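Search stories, authors, moods

The Understudy

4 min read

Neelam Srivastava had been understudying the Widow Plarby for 80 performances, and in all that time the leading lady had not so much as sneezed. Yaryna Stelmakh ate raw garlic. She slept nine hours. She had once done both acts on a broken toe and gotten a better review for the limp.

Then, on a Tuesday in March, Yaryna telephoned the theater and croaked.

"Is that her?" said Abenezer, the stage manager. "It sounds like a door."
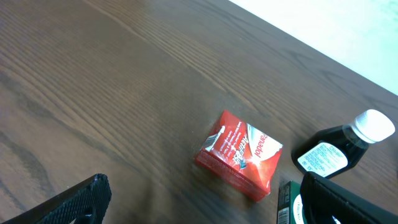 Neelam was in costume by four. She knew every line, every cross, and the exact spot on the rug where the widow faints. She called her mother, her dentist and a man she had dated for 7 weeks. All of them bought tickets.

At ten to eight Yaryna walked in, gray as a dishcloth, and held out her hand for the bonnet.

"You can't speak," said Neelam.

Yaryna took a pencil and wrote on the back of a program: *She's in mourning. I'll nod.*

The Kurier called it the bravest silence of the season. Neelam's dentist went twice.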